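Balm notebook, August
Saturday, started just before lunch

Batch 7 of the Jela balm, and I am writing this up while the pots are still cooling, as I promised myself I would after the mess I made of the last entry (apologies to anyone who tried to follow it, me included). It's been muggy in Lorport all week and the workroom feels like the inside of a kettle, which I should keep in mind when I judge how firm this batch sets.

The trouble with batch 6 was grain. It poured beautifully, looked like glass in the pots, and a few days later there were little gritty beads all through it, the sort you feel on your lip before you see them. My money is on the shea cooling too slowly. I did let the whole pan sit on the side of the stove while I hunted for lids, so I have only myself to blame there.

What went in: 500 g of sunflower oil that had been sitting on calendula petals since early summer, strained twice through muslin; beeswax pellets from the new Pasico bag; shea butter; and the last of the Hettiarachchi eucalyptus oil, which still smells lovely and clean even from the bottom of the bottle. I kept the wax and shea the same as last time so that the cooling would be the only real change. Well, the cooling and the wax bag. I know, I know - I should have finished the old bag first, but there wasn't enough in it and I was already wearing the apron.

I also gave the big table its wipe-down before starting. The brown finish has held up better than I expected with all the wax that gets dripped on it, and a plastic scraper held nearly flat doesn't seem to bother the grain. 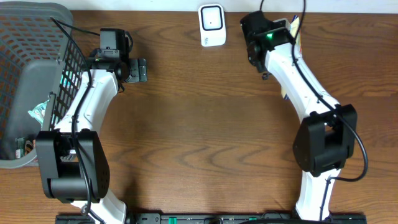 Melting and pouring

Wax first, in the small pan over the water bath, then the oil a splash at a time so the wax didn't seize into a lump. It did seize a little anyway. A couple of minutes more heat and some patient stirring brought it back. Shea went in last, off the heat, and I stirred until I couldn't see any more swirls.

Then the new part: pan straight into a basin of cold water, scraping down the sides the whole time, until it just began to cloud. Eucalyptus in at that point, quick stir, and pour. I got 400 g or so less poured than I wanted before it started to thicken - no, let me put that properly, having just been back to the scale: 400 g poured clean, and the rest went in lumpy and had to be rewarmed. Those pots have a pencil cross on the lid. Please don't mix them up with the good ones, as they've been heated twice and I want to see whether they go gritty when the others don't.

Next time, warm the pots. They were sitting in the tray by the window and felt cool even in this weather, and I think the first skin of balm was setting against the tin before the middle had leveled off. There's a dimple in nearly every one.

Labels and boxes

I spent a happy hour on this when I should have been washing up. We've gone back and forth on whether the Jela pots need a carton at all, and I'm coming around to yes, a small one, in one dark color with light print. The big round emblem idea still appeals to me the most. It gives the eye somewhere to land, and the small print can live on another side where it doesn't fight with the name.

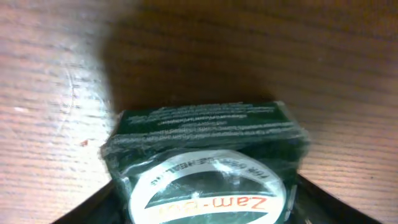 Zam-Buk box, still in its clear wrap. Dark green, white circle, orange-red name.

I like how strong the name is with just the band behind it. I wouldn't want to go near their colors, of course, but a plum or a deep blue with cream lettering could be very handsome. Our own small print needs to go up a size whatever we choose. I held the draft label at arm's length and couldn't make out the ingredients without my glasses.

Still to do: check the pots for grain on day 2 and again at the end of the week, rub a bit from each group on the back of the hand, and order more eucalyptus. Also muslin, we're down to the piece with the scorch mark.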